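# End effector and cell checks: gallery

Our handling rules for gripper work were last revised in January 2021. The current issue has 31 clauses, most of them on fasteners, cable routing and the state of the work surface. Clause numbers are left out below, as they change with each issue. The full text is held by Vandana Pant.

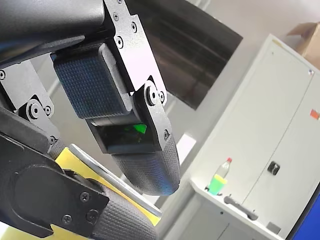
Knurled rubber fingertips closed on a yellow object. Side plates are held with hex-socket screws, which are checked for seating at the start of each shift. 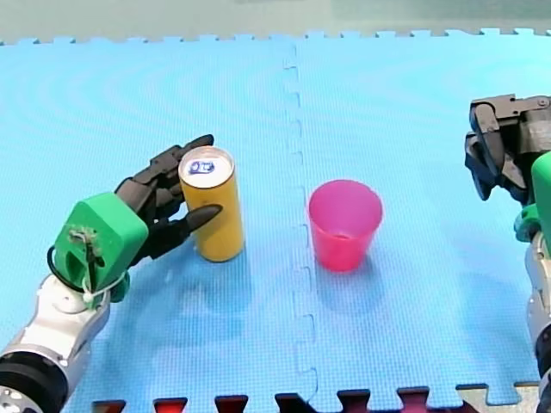 Two arms at a blue foam mat, with a can and a pink cup between them. The rule for shared surfaces applies: one hand at an object, the other held clear.
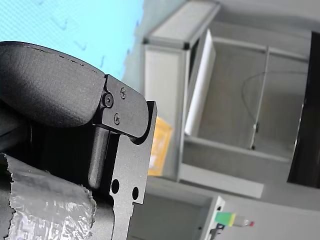
Finger pad on its bracket plate, with cross-head screws near the pad. Tape at the base of a gripper is permitted under the rules but must be entered in the log.

*Words: Neelam Garg. Checked by Joon-young Chae.*

The rules apply to any gripper or hand fitted to an arm, whatever its maker. They do not cover the arm controller, for which the Memilach procedure remains in force.

Before power is applied, the operator confirms that no fastener stands proud of its plate and that every cable has slack through the full travel of the wrist. Pads are inspected by touch as well as by eye — a split seam is easily missed under bright light. A pad is replaced at 3,812 closures or at the first visible tear, whichever comes sooner.

Loose objects on the surface are limited to those named on the task sheet. Anything else is removed before the run starts.

Log entries give the gripper number, the clause and the operator's initials. Corrections are struck through once and left legible. The next revision is due in March and comments on the draft should go to Thảo Đoàn at Matwood, room 413.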